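Stellenausschreibung: Fachkraft Spülküche und Geschirrlogistik (m/w/d)

Kennziffer 41-P
Arbeitgeber: Pedex Gemeinschaftsverpflegung
Einsatzort: Betriebsstätte Ostthorpe
Beginn: September
Umfang: Teilzeit, Aufstockung nach der Probezeit möglich
Veröffentlicht: 18. Juni 2019

Pedex bewirtschaftet Kantinen und Teeküchen für gewerbliche Mieter. Am Standort Ostthorpe werden 13 Teeküchen und eine zentrale Spülküche betreut. Für die Spülküche ist eine Stelle neu zu besetzen.

Aufgaben
Annahme, Vorsortierung und Vorabräumung des Rücklaufgeschirrs
Bedienung und Beschickung der Haubenspülmaschine Pavley
Handreinigung von Holz- und Kleinteilen, die nicht maschinengeeignet sind
Kontrolle von Reiniger- und Klarspülerdosierung, Eintrag der Werte in das Schichtblatt
Sichtprüfung des Geschirrs auf Absplitterungen und Haarrisse, Aussonderung schadhafter Stücke
Bestückung der Teeküchen nach Umlaufplan
Tägliche Reinigung von Sieben, Spülarmen und Ablauf gemäß Hygieneplan
Bestandsmeldung über das Warenwirtschaftssystem Harasym

Anforderungen
Abgeschlossene Ausbildung im Gastgewerbe oder mindestens zwei Jahre Praxis in einer Großküche
Gültige Erstbelehrung nach § 43 Infektionsschutzgesetz; die Bescheinigung darf bei erstmaliger Aufnahme der Tätigkeit nicht älter als drei Monate sein
Deutschkenntnisse, die zum Lesen von Betriebsanweisungen und Sicherheitsdatenblättern ausreichen
Körperliche Eignung für stehende Tätigkeit und Arbeiten in feuchtwarmer Umgebung
Kenntnisse in Harasym sind von Vorteil. Eine Einweisung erfolgt in den ersten 9 Arbeitstagen.

Arbeitszeit und Vergütung
Gearbeitet wird in 2 Schichten nach Dienstplan. Der Wechsel erfolgt wöchentlich, Tauschwünsche sind schriftlich bei der Schichtleitung einzureichen. Die Vergütung richtet sich nach dem Haustarif, Entgeltgruppe 2. Arbeitskleidung wird gestellt und gewaschen, Sicherheitsschuhe werden einmal jährlich bezuschusst. Während der Schicht ist eine warme Mahlzeit frei.

Bewerbung
Einzureichen sind ein tabellarischer Lebenslauf, Arbeitszeugnisse und eine Kopie der Belehrungsbescheinigung, sofern vorhanden. Unterlagen bitte als eine zusammenhängende Datei unter Angabe der Kennziffer über das Bewerbungsformular übermitteln. Papierunterlagen werden nicht zurückgesandt. Fahrtkosten zum Vorstellungsgespräch werden nicht erstattet. Schwerbehinderte Bewerberinnen und Bewerber werden bei gleicher Eignung bevorzugt berücksichtigt.

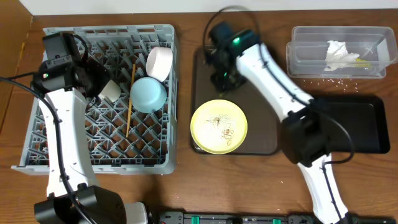
Grauer Geschirrkorb mit hellblauer Schale, weißem Becher und Essstäbchen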